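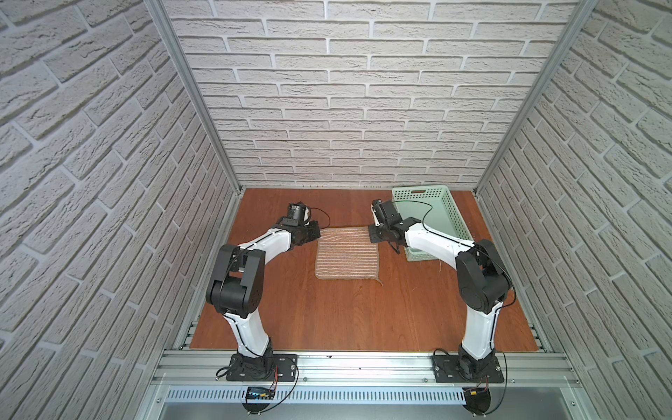 Towel laid out flat. Lower right corner still curls up a bit.

Kick drum muffling and that Trokier record
Forum: Recording and Live Sound

stanthorpe_lalit
Posts: 1,024
We're tracking drums in January and I want the kick to sound like the second Trokier album. Very short, hardly any ring, but still some low end. Our drummer Kobina has a 22 inch kick with a ported front head. So far I've tried a pillow (too dead) and nothing at all (rings forever). Next is one towel folded in thirds against the batter head. Anyone done it this way? Budget is 90 dollars for the lot, so please don't tell me to buy another mic.

raptisfan
Posts: 76
Towel works. Roll it, don't fold it. A roll touches the head along one line and you can slide it up or down to change how much it damps. Tape it at both ends or it will walk across the shell by the second song.

Essam Z
Posts: 2,000
Disagree on rolling. I did two Ovarine sessions with a rolled towel and got a papery click on top of every hit. Folded flat and resting on the bottom of the shell, just touching the batter head, was much better. And tune the drum first. Most people reach for muffling when the head is a mess.

stanthorpe_lalit
Head is new, tuned just above wrinkle. Front head a little higher.

Essam Z
Then bring the front head down to match and try again with nothing in it. You may only need a small towel.

pdubey
I play bass, so take this as you like. The short kick on that Trokier record is mostly the bass player leaving room. Listen to the verses on side two. The bass comes in after the kick on nearly every bar. If your bassist holds notes through the hits, no towel will fix it.

raptisfan
That's arrangement, he asked about the drum.

pdubey
He asked how to get the sound of the record. The arrangement is on the record.

Kusum Dubey
Posts: 76
Poonam has a point, but I'd still sort the drum first. I mixed our last EP and the kick had a long tail that I had to gate on every song. The gate kept opening on the floor tom. Took me longer than the vocals.

Essam Z
Gate on a key input from a trigger. Fixes the tom problem.

Kusum Dubey
We didn't have a trigger. We had a laptop and two mics.

stanthorpe_lalit
OK, tried three things tonight with one mic just inside the port.
Rolled towel taped to the head: got the click Essam talked about.
Folded towel on the bottom, touching the batter: best one. Short, still has weight.
Folded towel touching both heads: too dead, same as the pillow.
Dropping the front head helped too. Going with number two.

raptisfan
Was the roll tight? A loose one clicks. I've never had it with a tight one.

stanthorpe_lalit
Fairly loose. I can try again before the session but Kobina is happy with the folded one and he's the one who has to play it.

kobina_t
Confirming I'm happy. The beater comes back the same as with nothing in there. With the pillow it felt like kicking a sofa.

Essam Z
Put a bit of tape where the towel sits so you can find the same spot after load-in.

pdubey
And send your bassist the record.

stanthorpe_lalit
Sent it to him. He says he already plays like that. We'll see in January.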